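Come fold laundry with us (the slow, weird, well-paid way)

2021-02-10
By Eun-ji Sung

Hello again! If you read the post I wrote in August, you know I spent last year trying to teach a robot arm to deal with clothes. If you didn't, no problem, I'll catch you up in a minute, but the short version is that we need people. Twelve of them, for six weeks, and you do not need to know anything about robots. You need two hands, some patience, and a willingness to handle the same pair of jeans more times than you've ever handled a pair of jeans in your life.

The group is called Grutport. We're small, we're on the second floor of the old Ernell building (side entrance, the front one sticks), and we work on one question, which is how a machine can learn to handle soft stuff by copying people. The project you'd be joining is called Fidden. I didn't pick the name and I've stopped asking about it.

So what did we find out last year?

We used to collect our training data the usual way, with a person sitting at a set of controls and driving a real arm around. It works, but it's miserable. The arm is slow, you can't feel anything, and after an hour most people are folding a T-shirt the way you'd sign your name with a broom. We got 105 decent demonstrations out of one entire month of that and I was ready to go work in a bakery.

Then we switched to hand-held grippers. You hold the tool, it has two fingers that open and close when you squeeze, and a camera on it records what the fingers are up to. No arm at all while you're recording. You just do the job, except with the gripper in place of your own fingers. The recordings get turned into motions afterward, and the arm learns from those. Other labs have been doing versions of this, so we don't get to claim the idea. What we did get was a surprise about which recordings help.

We had 705 demonstrations by the end of the first round, all clothing, mostly pants. My plan was to clean them up, throw out every clumsy one, and train on the pretty ones. I did that. The arm learned to do very pretty things right up until the cloth slid two inches to the left, and then it closed on empty air and carried on as if it had a pant leg in hand. I have watched it fold nothing, beautifully, all the way to the end.

Out of frustration more than wisdom, I put the clumsy ones back in. Well, 600 of the 705, leaving out only the ones where the recording itself was broken. And it got better! Not a little better, either. When it missed a hem it backed up and went in again from a different side, which it could only have picked up from the people who had missed a hem and backed up. The fumbles were the useful part. I had been deleting the lesson.

Now I want to know how far that goes, and whether it depends on who is doing the fumbling. Most of those 705 came from three of us, and we all have the same bad habits by now (I come in too low, every time). We need more hands with different habits. Which brings me to you.

What you'd be doing

A shift is three hours with a real break in the middle. You stand at a table, or sit on the tall stool if you like that better, and we give you a garment and a goal. The goal might be "lay this flat," or "fold this in half along the leg," or "find the hem and lift it off the table." You do it with the gripper, we reset, you do it again. Sometimes we'll start you with the thing in a heap. Sometimes one of us will hold it up and you take it from there. Every so often we'll switch you to a towel so you don't lose your mind.

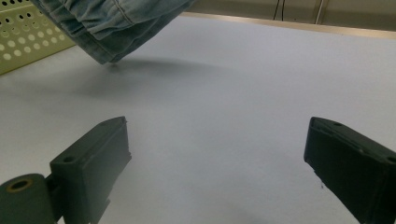

Fingers wide open, light-blue denim hanging just above the tabletop.

Jeans are most of the work in this round, and I want to be upfront about that. Denim is stiff where the seams are and floppy everywhere else, and the hem is thick enough that the fingers get hold of it in a completely different way than they do a single layer. It creases and then it keeps the crease. If the arm can learn jeans, I'm pretty sure sweatpants will feel like a vacation. You'll get to know the difference between pinching a seam and pinching next to a seam, and I promise you will start noticing it at home, which is a little annoying for whoever you live with.

You'll also spend a few minutes at the end of each shift talking to one of us about what you did. We don't want a report. We want to hear "I kept wanting to grab it from the middle" or "the third one felt awful and I don't know why." Some of our best changes to the setup came from comments like that. The squeeze handle got a softer spring after two people said their thumbs were sore, and the table got moved a foot closer to the window for the sake of somebody's mood (mine).

What you won't be doing: coding, lifting anything heavy, or standing anywhere near the arm while it's powered. The arm lives in the other room and the door stays shut when it's running.

Who we're hoping for

I'd love a real mix. Left-handed people, please, please apply — we have almost no left-handed recordings and it shows. People who do a lot of laundry are great. People who avoid laundry are also great and I mean that. If you've worked in tailoring, alterations, dry cleaning, a hotel or a hospital linen room, I'd be thrilled to have you, and I'd like to put you on a couple of special sessions where you show us how you'd do it bare-handed first.

You need to be 18 or older, able to squeeze a handle on and off for a three-hour shift, and okay with being told "that was perfect, do it exactly as badly again." You should be comfortable in English, mostly so we can have those chats at the end. If standing is hard for you, or your grip isn't strong, write to me anyway. The spring can be adjusted and I'd rather sort it out with you than have you rule yourself out.

You don't need a degree or a resume. I'm going to say it again for the people scrolling: no resume.

About the recordings

The camera is on the gripper and points out past the fingers, so what it mostly gets is table and cloth. Your hands might wander into it, and your sleeves too. There's no sound recorded during the task. The end-of-shift chats are written down by hand and kept without your name on them. You'll get a consent form before your first shift, two pages, in plain words, and you can take it home and read it. You can also drop out whenever you want and ask us to pull your recordings, up until we start training on them. After that I can't pick you back out of the mix, and the form says so.

We do plan to share the recordings with other research groups when the study is written up. If that bugs you, this one may not be for you, and no hard feelings.

Pay and times

It's paid by the shift, at the same rate for everybody, and the break is paid. You also get paid for the training session, and if our equipment dies halfway through (it has happened, it will happen) you still get the full shift. The exact rate is in the packet I send when you write. We're asking for two shifts a week across the six weeks. Mornings and afternoons are open, and there's one evening slot that I expect to go fast.

We're keeping it to one participant in the room at a time, plus one of us, masks on, windows cracked. Bring a sweater. The handles get wiped down between people and the clothes get washed between people, so our jeans are by now extremely clean and somewhat thin.

How to sign up

Write to the Fidden inbox at Grutport and put "hands" in the subject line. Tell me which hand you use, which times work, and one piece of clothing you hate folding. That last one is a real question, I'm using the answers to pick the garments for the next round. I read everything myself and I'll write back to everyone, usually in a few days. If we fill up I'll ask whether you want to be on the list for the summer.

Questions are fine in the comments too.

Comments

Kumarasinghe
I did the first round and can confirm the part about noticing seams at home. Are past participants allowed to come back, or do you want only new people?

Eun-ji Sung
Hi! New people for these twelve spots, I'm afraid, your habits are already in there. But I do want a few returners for a comparison later, so send me a note and I'll hang on to it.

marlo_t
Fitted sheets. That's my answer. Are fitted sheets ever going to happen?

Eun-ji Sung
Not on this table, it isn't big enough! Someday. Please still apply.

quietpins
I did alterations for years and my right thumb is not what it was. Is the squeeze all thumb or can you use your whole hand?

Eun-ji Sung
Whole hand works fine, and we can take the spring down a good bit from where it is. Come by and try the handle before you commit to anything. I'd really like to have you for the bare-handed sessions either way.

dee in 4B
lefty here, just sent my email. the garment is overalls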